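Ticket 1844 - Tan marks inside white bowls after dishwasher cycle
Status: Resolved
Opened by: Róisín Heffernan
Assigned to: Daichi Tsuji

Upstairs kitchen, Ganley building. White bowls are coming out of the dishwasher with a tan film on the inside. Mugs and glasses look fine. Started in October, after we switched to the Wirnevetti tablets. Normal cycle, full load most days.

Daichi Tsuji, 9:40
Please check the salt light and the filter. Also let me know what the water hardness is set to, and attach a photo of one of the bowls. 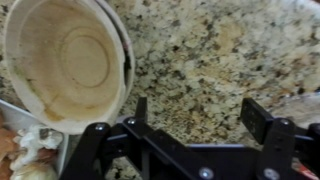 Attachment: white bowl, faint tan staining inside

Róisín Heffernan, 11:15
Salt light is off. Filter had some rice in it, now cleared. Hardness is set to 2.

Daichi Tsuji, 11:30
Setting should be 5 for your supply - it probably went back to the default when the control board was replaced. Change it, run one hot cycle empty with cleaner, then wash as usual. For bowls that are already marked, soak in warm water with baking soda and wipe with a soft cloth. No scouring pads.

Róisín Heffernan, 4:05
Changed to 5 and ran the cleaner. Soaked 2 bowls and most of the film wiped off. OK to close.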